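Why I write the rules before the robot moves

Last January I began to help Xiuying Dai with the safety rules for our home robot tests at Stumik. I am not a lawyer and I am not a standards person. My work was always the planning software. But somebody must write down what the robot may do in a house and what it may not, and Xiuying had already 257 lines of notes, so I said yes.

The notes were good, but they were written by many hands. One line said "keep a safe distance". Another said "be careful near furniture". When Sihan Lu tried to turn these lines into checks which a computer can run, she came back the same afternoon with a long list of questions. How much is safe? Careful in what way? We had no answer. So we decided that every rule must be tested first in the simulated flat, and a rule which cannot be tested there must be written again.
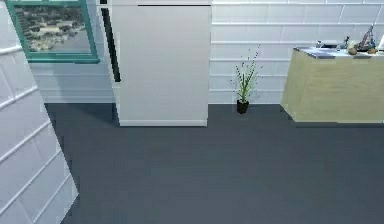
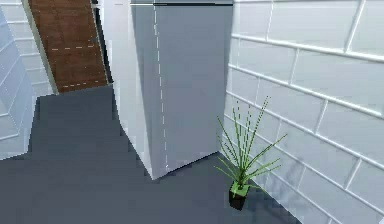
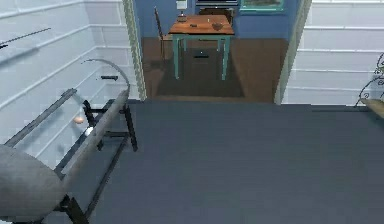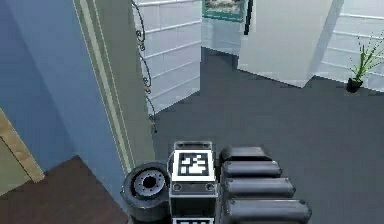
My own subject is a small part of this work, the rules for things which stand on the floor. Most of our old lines spoke about tables and shelves, because everybody thinks first of the cup that falls down. On the floor we had almost nothing. Take the potted plant in the first picture, between the tall white cabinet and the wooden counter. The pot is small, but the leaves and the stalks go up well above it. If the rule measures distance from the pot only, the robot may obey the rule and still drive through the leaves. So I wrote the line again: the distance is measured from the widest part of the object, at any height which the robot can reach. Aaliyah Melnyk added that the arm must be counted as a part of the robot also when it is folded. I had forgotten this.

Now the floor chapter has 16 rules. For each one we write the reason, the test and the name of the person who can change it. The name is perhaps the most useful. Before, when a rule was in the way of a demonstration, people changed the number quietly and later we could not find who did it and why.

There are things I still do not like. Our rule for doorways is too long, and Hongjun Guo reads it differently from me. He thinks that the robot should stop before every threshold. I think it should only go slower, if it can see the room behind. We have asked Xuân Trịnh to try both versions, and I will change my text if I am wrong.

If you write such rules in your own team, I would be glad to read them, also the bad ones. The next chapter will be about doors which open towards the robot, and for this one I have only 4 lines.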